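Filed under: Table Crafts / Paper & Straw

How to make a straw wand with a green handle

My neighbour Laurinda Meireles showed me this small project one evening in October, when we were preparing decorations for the parish bazaar in Sotside. She learned it from her aunt and never wrote it down, so I asked her permission to put the steps on a page. It is easy work, but it asks for some patience with the glue.

The wand is a thin stick with a yellow part on top and a green part below. You can put it in a vase, hang it in a window, or give it to a child for a play. At the bazaar we sold 103 of them, and people are still asking me how they are made.

What you need

- dry wheat straw, or thin paper straws in a yellow colour
- one length of florist's wire for each wand, longer than the straw part
- green floral tape
- white craft glue (I use Brakine, but any glue which dries clear is good)
- small sharp scissors
- a flat, pale surface to work on, with good light

If your straw is very dry, leave it in lukewarm water for 15 minutes before cutting. Then dry it well with a cloth.

Step 1. Cut the pieces

Cut the straw in short pieces. I use eight for one wand. They do not need to be exactly the same, but the ends must be straight, or the joints will open later. Throw away any piece which has a split.

Step 2. Thread the pieces on the wire

Put a very small drop of glue on the wire and push the first piece up to the tip. The wire must not come out at the top. Continue with the next piece, end against end, until the yellow part is complete. Wipe the extra glue with your finger immediately, before it makes a skin.

Leave the lower part of the wire free, this will be the handle.

Step 3. Wrap the handle

Begin the green tape a little over the last piece of straw, so that it covers the joint. Pull the tape gently while you turn the wire - it sticks only when it is stretched. Go down to the end and then come back up once, to make the handle slightly thicker than the straw.

Lay the wand down on your table and look along it. A faint curve is no problem and I even like it more than a perfectly straight one. It is also normal that you can see the little joints in the yellow part.
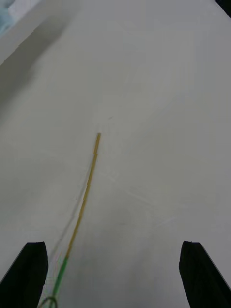 Step 4. Let it dry

Put the wand flat on baking paper and leave it until the next morning. Do not stand it in a glass while the glue is soft, it will lean and stay like this. Turn it once before you go to bed.

Small problems

The pieces slide down: your wire is too thin. Wrap one turn of tape around it under the last piece of straw, then continue as usual.

The tape opens at the end: warm it between two fingers and press again. Zulmira Valente, who made the biggest part of ours, puts one drop of glue there and has no more trouble.

The handle with a small loop at the bottom is made in the same way, only you bend the wire with round pliers before wrapping. Keep the loop small, and wrap it slowly.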